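Subject: Re: Feeding on long rides, what to carry after the second stop
List: Wallcombe Distance Riders
From: Tadeusz Kwiatkowski

Wiesława Tomaszewski wrote:

> I did the Hondance loop again last month and had the same trouble as
> last year. Fine until the second control, then no appetite at all. I had
> two bars left in my pocket and could not face either of them. By the
> Ogbonna climb I was walking.
>
> I was drinking enough, I think. I had both bottles filled at each
> control. What I want to know is what other people carry for the last
> part, when sweet things stop going down. My brother suggested baby food,
> and I can't tell if he was being serious.
>
> Also, is the Menik store still open in the evenings? The route sheet
> says it is but the sheet is old.
>
> Wiesława

Wiesława,

Your brother's idea is a decent one. Several people on this list have used pouches of soft food for years. I started after a ride in November when my hands were too cold to get a wrapper open and my jaw was too tired to chew what was inside. A pouch with a screw cap solved both of those for me.

The trouble you describe sounds like what I had for my first few seasons. I ate nothing for the first two hours because I felt good, then tried to catch up at the first control with a large sandwich and a pastry. After that my stomach was busy and I didn't want anything else. Now I start eating within half an hour of leaving, in small amounts, and I keep the stops short. I take in 200 calories an hour, and less on the climbs. Other people need more than that, so I wouldn't copy my number without trying it on a shorter ride first.

On sweet against savory, I carry both. The sweet food goes first because I can still stand it in the morning. From lunch on it is boiled potatoes with salt, cheese sandwiches cut into quarters, and something soft for the end of the day. I have tried vegetable purees and pasta purees. The pasta ones are bland, and by late afternoon I like them bland.
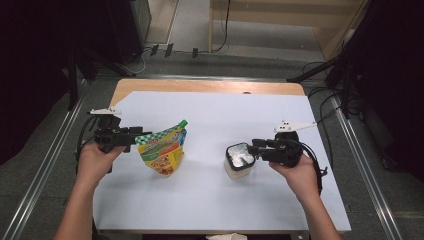 How many pouches should you take for a loop the length of Hondance? Two is enough if you are also carrying solid food and can buy something at the halfway control, and I would go to 4 if you want to live on them from the second control to the finish.

Look at the weight printed on the pack before you buy, and at the calories too. Many of them have very little in them. Food made for small children is often mostly vegetables and water, and you can empty one and be hungry again before the next village. I add a handful of salted nuts if I can manage to chew them.

Store them in the frame bag, caps up. I had one come open in a jersey pocket on the descent into Wallcombe and rode the rest of the way with carrot down my back. The empties go into a sandwich bag, which I keep on the other side so I don't grab the wrong one in the dark.

You said you filled both bottles at each control. Was there anything in them besides water? If it was warm and you were drinking plain water all day, I would look at salt before changing all your food. Broth at a control has brought my appetite back more than once.

The Menik store now closes at 5. I got there late in the spring and found the shutters down. The gas station past the bridge stays open later and has a microwave, though the choice is poor. The route sheet needs correcting and I will send the change in tonight, along with the detour at the Ogbonna turn, which is still signed.

If you ride it again before the winter, let me know. I'd be glad of the company on the second half.

Tadeusz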